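Winter bedding is officially out of the cupboard!! It took me nearly 2 hours because I kept stopping to fold things and then unfold them again 🧣

Penguin fleece on first, dark red one over the side for when it gets properly cold. I've had my eye on a grey doona from Jelby for ages but it's just not very me, is it?

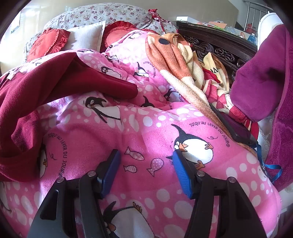 Jusqu'au lever du jour 🐧 pink fish and all

For anyone asking, it means "until daybreak", which is about how long I plan to stay under it.

Wing-sze reckons the heart cushion with the ruffle has to go. Absolutely not, it's my favourite colour and it stays up by the pillow.

Wash tip for fleece, seeing as I wrecked one last year: cold water, inside out, no softener, and keep it well away from the dryer. Mine came out like a doormat.

Next job is the sock drawer. I found 17 odd ones in there, so send tea.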